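The Long Table at Surkgate

When the Surkgate mill closed its staff canteen, the town lost the only room in which its shift workers and its shopkeepers regularly ate together. The building stood vacant for nine years before the regional council transferred the lease to the Daltetti Centre, which reopened it as a community dining hall in March.

The Centre served 2,804 meals in its first season. Its director, Pramila Kashyap, attributes the demand to the hall's seating plan, under which guests are placed in order of arrival and parties of more than four are divided.
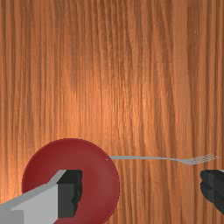
Funding remains the principal concern. The council's grant covers rent and power, while food and wages are met from ticket sales and a modest endowment. Membership currently stands at 958, and a concession rate applies to pensioners and apprentices.

Youssra Shehata, who supervises the kitchen, has organised the menu by neighbourhood. Each month a different street nominates its dishes, and the recipes are tested on Monday evenings before a panel of residents. Lentil soup from Oltus Street has been retained by popular request.

The Centre intends to extend its hours over winter and will offer 30 further places at the midday sitting. Applications may be lodged at the front counter.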